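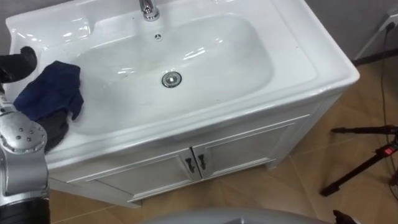

Sep 24, 2022

I came early to Okon today and started with the left gripper. Last week it was closing a little crooked, so I took off the fingers, cleaned the old grease from the guide and put new grease, only a thin film. One of the screws had lost its thread. I replaced 2 of them to be safe and wrote it in the log.

The cycle counter says 2,958. In August I promised myself to check the fingers every 400 cycles, and I did not keep this promise very well. The rubber on the tips is still good, but I want to order a spare pair from Drirkier before it becomes urgent.

After this I did the zero position of both arms again. The wrist on the left side had a small offset. I corrected it in the settings, saved the file under a new name and kept the old one too. I looked also at the cable at the gripper, because it rubs when the wrist turns far. I gave it more slack and fixed it with a soft tie.

Then I went through the sink task at low speed, with my hand near the stop button as always.
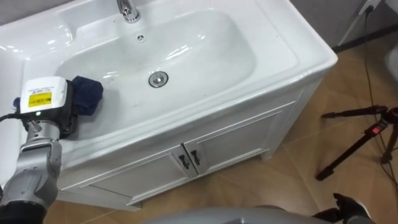

Left arm in the basin with the blue cloth.

I am still not satisfied with the pressing force. I lowered the limit by one step and I will compare the two settings tomorrow, when my head is fresh. I must also read again the chapter about the wrist in the Clellonon manual, the translation is difficult for me.

Bus home was full. Soup, then bed.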